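Right, four months into giving up wifi for my work calls and I have Opinions. Short thread on going back to wired internet in a rented flat, for anyone whose video calls keep freezing mid-sentence.

1/ Our router lives by the front door and my desk is at the far end, 14 metres of skirting board away. I tried moving it, I tried a booster, I tried sulking. The booster was a Jokix one and it did help a bit, but only in the kitchen!
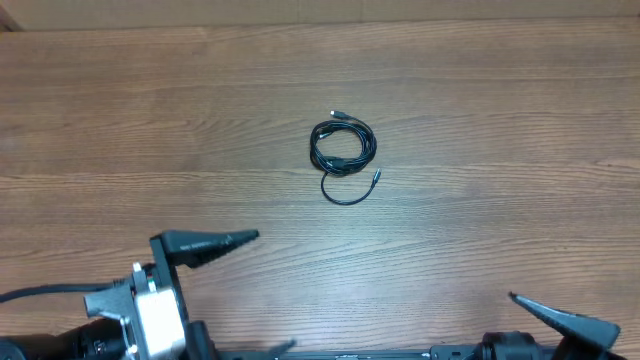
2/ Measure the route before you buy anything. Go round the door frames, not through the air like I did the first time (I came up short by the width of a wardrobe, don't ask). And don't stress about colour. A black cable looks fairly stark against brown wood grain, but down behind a sofa you stop seeing it within a week.

3/ Stick-on clips are your friend in a rental. Warm them with a hairdryer before peeling and the paint mostly stays put. Mostly.

4/ Speed went from around 40 to 285 on the same laptop, same Pomare package. I'd been one bad call away from paying for the next tier up.

5/ Next job is the telly. Anyone done it under carpet?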